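Chapter 4
Two Arms, One Table

By the time you get to this chapter you should have one arm that moves when you ask it to and stops when you ask it to. If you don't, go back to Chapter 3 and do the power-up checks again, slowly, with a cup of something hot. I'll wait. Everything from here on assumes that your first arm is boring. Boring is wonderful! You want a boring arm before you bring in its twin.

I put my own pair together at Flestano, the shared workshop where I've rented a bench since before I knew what a flange was. I'd planned to do it in a weekend. I started on a Sunday morning in July and I finished (if finished is the word) after 19 evenings, most of them spent on things I hadn't thought of as robotics at all: where the table goes, what the cables do when the elbow folds, and where people's feet end up. So this chapter is mostly about those things. The math comes in Chapter 5, and it's a lot easier to like once the furniture is right.

4.1 The table comes first

Pick the table before you pick anything that bolts to it. I know that sounds backward. You've got two beautiful arms in boxes and I'm talking about furniture! But the tabletop is the one surface both arms have to agree on, and every number you measure later gets measured from it. If it wobbles, your numbers wobble too.

I like a plain, light, matte top. Glossy ones throw reflections, and a vision program will happily try to pick up a reflection of the ceiling light. A patterned or heavily grained top isn't much better. Rounded corners are nice if you're the kind of person who walks into tables, and I am.

Then clear it. I mean really clear it, no screwdrivers, no coffee, no "I'll move that in a second." Every session in this book starts with a bare work area and with the grippers open.

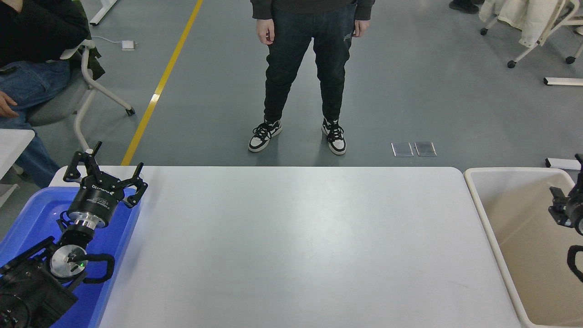

Figure 4.1. Bare tabletop at the start of a session, with the left gripper open and the bin at the right end.

The tray and the bin are worth getting at the same time as the table. A tray with a raised rim at one end and a deeper bin at the other give you two places that are easy to tell apart, for you and for the software. Mine are different colors on purpose. When the arm drops something in the wrong one you'll know from across the room, and you won't have to squint at a log file to find out.

4.2 Mounting, left and right

Mount the arms at the two near corners, so they reach away from you and across the top. There are other layouts (face to face, side by side on a rail, hanging from a frame) and we'll try one of them in Chapter 9, but near corners is the friendliest for a first build. Your own two arms work more or less that way when you sit at a desk, so when something looks wrong you can sit down, stick your hands out and feel what the problem is. I do this all the time. People at Flestano have stopped asking.

Tighten the base bolts in a star pattern, a little on each, then go around again. After the first hour of running, check them once more. I found 31 percent less shake at the gripper after that second tightening, and all it cost me was a minute with a hex key.

A word on reach. Both arms should be able to get to the middle of the table, and that shared patch is where all the interesting stuff happens. It's also where all the crashes happen. My shared patch is 18 inches across, which is plenty for small objects. For now, give each arm its own turn in there. One goes in, comes out, parks, and only then does the other one move.

4.3 Cables, or how I lost an evening

Leave slack at the wrist. Leave more slack than looks tidy. My first cable job was gorgeous, everything tied down flat like the inside of an expensive computer, and the first time the wrist turned all the way over it pulled its own plug out. A loose loop looks sloppy and works great.

Before you run anything under power, move the arm by hand (brakes released, following your manual) through every pose you think it'll need, and a few silly ones. Watch the cable the whole time and ignore the gripper. Does it catch on the elbow? Does it drag across the tabletop? Could it hook the rim of the bin? Fix it now, while nothing's pushing back.

4.4 The first thing to pick up

Everybody wants to start with an egg. Please don't start with an egg.

Start with paper. Tear off a sheet of brown packing paper, crumple it into a ball, and set it on the table. It's light, it's cheap, it doesn't roll far, and you can squash it as hard as you like without hurting anything.

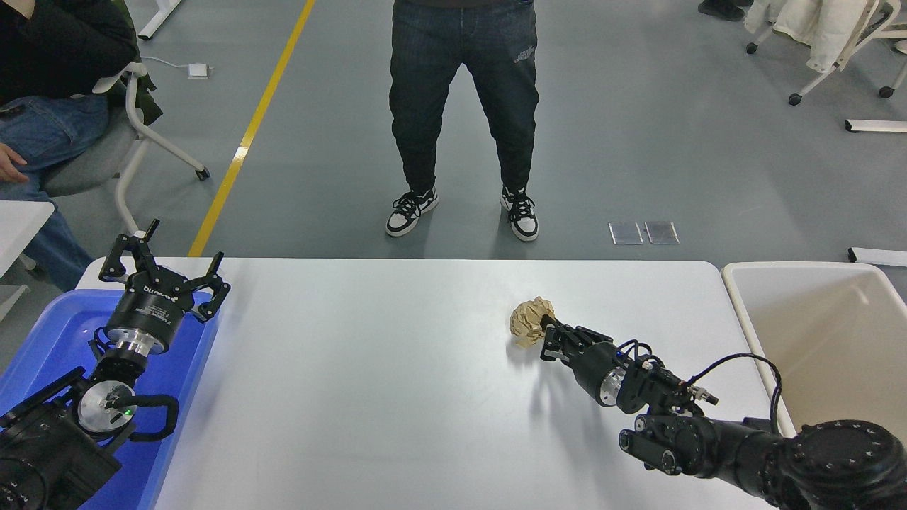 Crumpled paper also forgives a sloppy grip. A ball of it has no right way up, so the fingers can come in from nearly any side and still close on something. Set your gripping force low to begin with, then raise it until the ball stays put while the arm travels. Write that number down. Mine came out at 70 on the controller's own scale, and yours will be different, so don't copy it.

Keep the other arm parked, fingers open, while you do this. It's tempting to have it help. Resist until section 4.7.

4.5 Where the people go

Shared workshops are full of friends who want to watch, and that's half the fun. Agree on a line and have everyone stay on the far side of it while the arms are powered. Put the stop button where you can hit it without leaning over the table, and show a second person where it is.

Chairs on wheels need a bit of thought too, as they drift. Park them well back from the table, and keep loose power cords out of the places where people walk.

Before you go on

You'll need these for the exercises in 4.6:

Both arms mounted, base bolts checked twice
Tray and bin in place, their positions marked on the table or floor
Wrist cables with slack, tested by hand through the full range
A small supply of crumpled paper balls
A notebook, paper or otherwise, for your gripping force numbers

Set the notebook down somewhere other than the work area. Then power up the left arm only, and turn to Exercise 4.1.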